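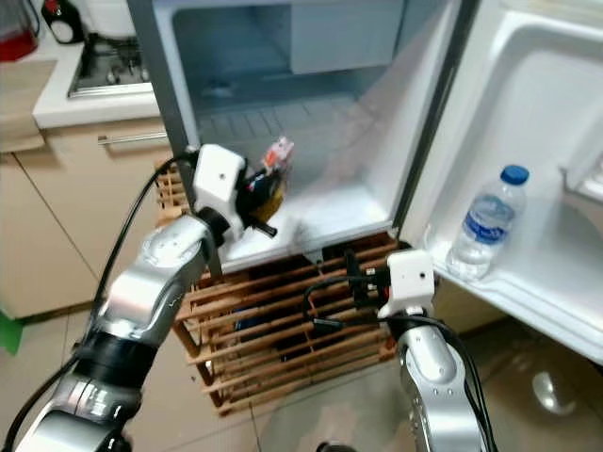

Mathias Hollenstein wrote to us after the April newsletter that we tell a lot about what the kitchen cell in Arkthorpe can pick up, and very little about how it is kept in order. He is right, so this month the item is only maintenance.

The two arms carry their cables on the outside. When we set up the cell we fixed them quite tight along the links, which looked tidy and was a mistake. With the wrist turned 90 degrees toward the fridge, the cable pulled at the plug of the gripper, and after almost 2000 cycles the left gripper began to lose its signal for a moment and come back. We searched the fault in the software for much too long. It was one bent pin.

Now every cable gets a free loop at the wrist, long enough for the whole turn and short enough that it does not catch a door handle. To check it we move the arm by hand through the fridge position, the counter position and the floor position, with the power off. If the loop gets straight anywhere, we give more cable from below and tie it again. The ties should hold the cable without pressing it flat. 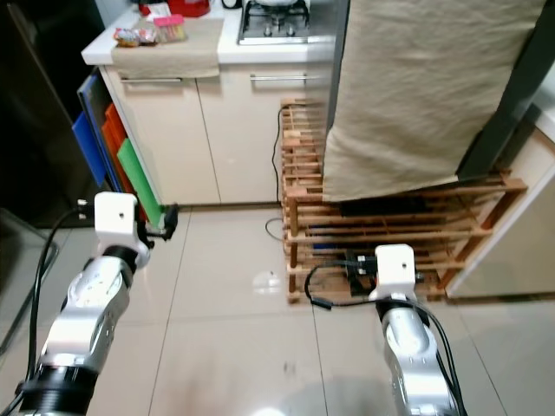
Would it not be simpler to put everything in one closed sleeve, one reader asked, as it is done on most factory machines? We had a sleeve from Lehner on the right arm during the winter. It protects well, but it is stiff near the elbow, and for changing one cable you must open all of it. For a cell where the grippers are taken off so often, we prefer open cables and a look at them each morning.

The grippers themselves need less. We wipe the fingers with a dry cloth, tighten the screws of the mount with the small torque key (please put it back in the Flarkance case, not in your pocket), and start the homing program. If the two fingers do not meet within 3 mm, the gripper comes off and goes to the bench. Do not correct it with an offset in the program, the next person will not find it. 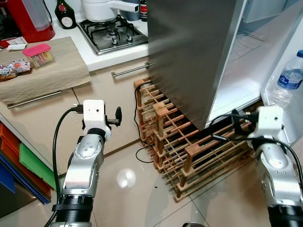
The kitchen cell in Arkthorpe, cables led outside the arms.

The maintenance sheet has a new column for the wrist loop, left and right separately. Please write the cycle number too, also when all is fine.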